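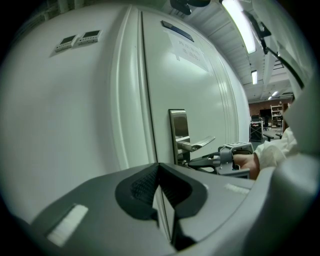
Gormont lever handle set, long plate, stainless. Four stars

Bought three of these for the double doors upstairs at our place. Two for the offices, one for the big white pair at the end of the hall. Paid 174 for the three sets, shipping on top. Been using them since June so this isn't a first day review.

Short version: good handle, bad screws, instructions a joke. Would buy again.

What you get. Two levers, two tall narrow plates, the square spindle, a bag of screws, a little hex key. No latch. READ THAT AGAIN if you're ordering, the lock body and latch are sold separate and the listing only says so way down the page. I already had ours in the door so no problem. My brother in law Shahram did not and had to wait for his.

Fit. Plate covered the old screw holes on two doors out of three. Third one had a gap at the bottom from whatever was there before, filled it, painted it, fine. Measure your old plate first. The long skinny shape hides a lot up and down but almost nothing side to side. If you had a big round rose on there before you will see the ring of old paint.

Also check how far in the lock sits from the edge of the door. On a double door with trim down the middle you can end up skinning your knuckles on the other leaf. We have enough room. Just.

Screws. Soft as cheese. Stripped two of them by hand, no drill, no power anything. Ended up at Papadakis on the corner for a handful of decent ones, same length, stainless. Do this before you start and save yourself the swearing. The hex screw that holds the lever on is ok, that one is decent steel.

Instructions. One sheet, four tiny drawings, and drawing three shows the spring upside down. I think. I put it in the way it was drawn and the lever drooped. Flipped it, fixed. Took me the whole first door to figure that out and then the other two went quick.

Feel. Nice. Solid, no rattle, comes back up level on its own. You can open it with an elbow when your hands are full – I do that most days. The lever is straight-ish so sleeves do catch on it. I've hooked a cardigan pocket twice. If you have kids running thru the hall maybe get the one with the end that curves back to the door, they make it, costs a bit more.

Finish. Shiny. Shows every fingerprint. On a white door you notice even more. Damp cloth, dry cloth, takes a minute, and by lunch it's printed up again. The brushed version would have been smarter but it was out of stock when I ordered. No rust, no scratches round the keyhole so far, and we're not careful people.

One loose screw after the first month on the busiest door. Tightened it, drop of thread lock, hasn't moved.

Compared to the Vundolum ones we had before – no contest. Those sagged inside a year and the plates were so thin they bent if you overtightened. Lighter on the wallet, yes. But I was up there with a screwdriver every other week.

Customer service: emailed about the screws, got a reply from a Harish Nishad next day, polite, offered to send a new bag. Bag came. Same screws lol.

Minus one star for the screws and the drawing. Everything else I'm happy with. Going to order a fourth set for the back door once the brushed finish is in agian.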